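Concert films and recorded live shows need a player that starts on cue and a sound feed the house desk can use. The Borik 8 is a rack-mount playback unit for halls, clubs and small cinemas that screen concert recordings. 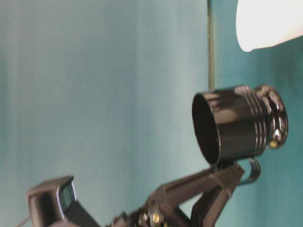 ## What it does

The unit holds up to 78 hours of programme on its internal drive and sends eight separate audio channels to the desk. Files load over the network or from a USB drive. Cues can be set for house lights, curtain and interval, and the front panel shows the time left in the current reel.
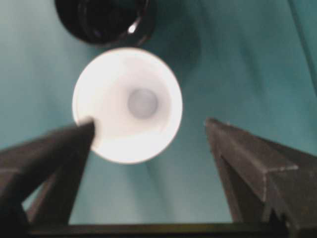
Each cue can be edited during a show without stopping playback. The change takes effect the next time that cue comes up - anything already running is left alone. Stereo and surround mixes can be stored with the same title, so a touring print doesn't need to be loaded twice.

Hakala in Studdale has run one since December for its monthly concert film nights.
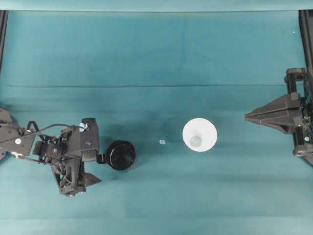 The house there told us the interval cue has saved them a second person in the booth, though they would like a brighter panel. A dimmer control with a higher top setting is in the next firmware.

## Ordering

- Borik 8, part no. 3465: $1536
- Rack ears and power lead included
- Sold and serviced by Jitham
- Balanced audio cables sold separately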